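Drimum, the cider bar on Ranlow Street, will pour its own pear cider starting Thursday, ending a summer in which the chalkboard promised it "soon" — a word it has used since June.
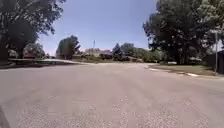

Bakari Chege

August 31, 2023

Owner Caroline Kioko made 87 gallons with Chuensuk, a small press outside town. The first batch tasted, she says, "like a damp sweater," and went down the drain.

A pint costs $4 until 9 p.m. and more after that, when judgment slips. Kioko has put 21 stools on the sidewalk. Regulars will be walking over from blocks like this one, all wide pavement and lawns, and the last call is at 11. The food is still pretzels.

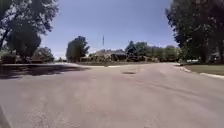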